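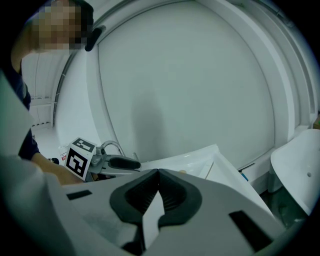

Leaning in over the work area, with small items close at hand.

Call for participants: sorting and packing of small goods

Reference: 767
Issued: 5 January 2023

The Semora Centre for Everyday Work invites applications from adults living in or near Sindon who are willing to take part in a paid study of how people sort, set out and pack small goods. The study forms part of the Sorensen Programme and will be held in the Jumard Building in April.

Background

A great deal of ordinary work is done standing over a surface and reaching across it. Bottles are put with bottles, boxes are turned so that the label can be read, and things which do not belong are moved to one side. Work of this kind is carried out in shops, dispensaries, stockrooms and private kitchens, often for hours at a time, and very little has been written down about how it is done. The Centre wishes to record how people arrange small items when they are given a free hand, and how their arrangement changes when they are given a rule to follow.

The Centre has a particular interest in posture. Earlier work under the programme found that people who were asked to sort small articles tended to bend further forward as the session went on, and that many were unaware of having done so. The present study will look at this more closely, together with the reach of the forearm and the order in which items are taken up and put down.

Who may apply

Applications are welcome from anyone aged 18 or over who is able to stand for periods of up to half an hour and who can read a printed label at arm's length, with glasses or contact lenses if usually worn. No experience of packing or stock work is needed. People who have done such work for a living are also encouraged to apply, and are asked to say so on the form. Left-handed applicants are especially welcome, as too few came forward for the previous study.

Persons who have had surgery to the hand, wrist or shoulder within the past year should speak to the study office before applying. Current employees of Semora and members of their households are not eligible.

The Centre will select 14 participants. A reserve list will be kept, and those placed on it will be told.

What taking part involves

Each participant will attend one session a week for four weeks. A session lasts two hours, including a break of twenty minutes, and is made up of several short tasks with rests in between. Participants will be asked to:

Sort mixed small goods into groups of their own choosing.
Sort the same goods again by size, by label or by use.
Pack a set of items into a container so that each can be found again.
Clear the work area and return everything to its starting place.

Tasks are not timed against other participants and no score is given. Some people work quickly and some do not, and the Centre has no preference between them. A short interview follows the last task of each session, in which participants will be asked how they decided where things should go. Notes will be taken and the interview may be recorded in sound only.

Photographs and film will be taken during the tasks. Faces will be obscured before any picture is shown outside the study office. Agreement to this is a condition of taking part.

Clothing

Participants should wear a comfortable top that leaves the forearms free. Short sleeves are best, though sleeves which can be pushed above the elbow will do. Bracelets, watches and rings with raised stones should be left at home or handed in at reception, where a locker is available. Long hair should be tied back.

Payment and expenses

Participants will receive £30 for each session attended, paid by bank transfer at the end of the month. Travel by bus or train within the county will be refunded on production of a ticket or receipt. Parking charges cannot be refunded, but there are free spaces behind the Jumard Building – drivers should give their registration number at reception on arrival.

A participant who withdraws part of the way through will be paid for the sessions already attended. No reason for withdrawing need be given.

Access

The study room is on the ground floor and has a level entrance from the rear car park. The height of the work surface can be altered. Applicants who would need other changes in order to take part should mention them on the form – this will not affect selection. Tea, coffee and water are provided during the break, and food may be brought in but must be kept out of the study room.

Use of information

Personal details will be held by the study office only and kept apart from the records of the sessions. They will be destroyed one year after the study closes. The findings will be published in the Sorensen Programme report, of which 4,000 copies are to be printed and placed in public libraries and colleges. No participant will be named in the report. Those who would like a copy may ask for one at their final session.

How to apply

Application forms may be collected from reception in the Jumard Building, Sindon, or requested from the study office by post. The form asks for contact details, preferred session times, the hand normally used for writing, and a short account of any past work involving sorting or packing. Reference 767 should be quoted on all letters.

Completed forms must reach the study office by the end of February. All applicants will receive a written reply. Those selected will be invited to a short visit in March, at which the consent form will be explained and session times agreed. The visit is unpaid, but travel will be refunded on the terms given under Payment and expenses.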